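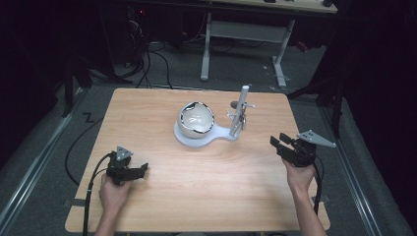 Daranee Khunthong would rather the tariff question had been settled before the recess. Her view, given over the phone on Monday, is that importers can plan around a bad rate but can't plan around a missing one.

The rate in question applies to small metal fittings, the hinges, brackets and clips that go into furniture and light fixtures. A temporary exclusion has kept the duty at 8 percent. When it lapses in April the duty goes to 16 percent, unless Congress renews the exclusion or folds it into a larger trade bill.

Renewal has support in both parties. The trouble is the vehicle. House staff want it attached to the customs package, which also carries a fight over low-value shipments. Senate staff would move it alone, but floor time is short and a single objection can hold it up for weeks.

Vandico, a distributor that brings in fittings for 34 regional manufacturers, has been quoting two prices since the winter. Teodoro Carretero handles the contracts there. He said most customers sign at the lower price with a clause that lets Vandico pass along any increase. A few have walked away over the clause.

"I don't blame them," he said. "I wouldn't sign it either if I had a choice."

Domestic producers see it differently. Durcombe stamps brackets at one plant and has asked lawmakers to let the exclusion die. Its sales manager, Eoin Ó Briain, said the company could add a second shift if orders held for a full year, and that temporary relief, renewed again and again, has kept buyers from making the switch.

Importers answer that Durcombe doesn't make the smaller sizes. Ó Briain concedes the point for now. Tooling for those sizes has been priced but not ordered.

The comment file closed with more than 2000 submissions, many of them form letters. Staff are still sorting out which ones address the product list and which are general complaints about duties.

A markup could be scheduled once members return. Khunthong has already told her warehouse to bring the spring shipment forward and pay the extra storage.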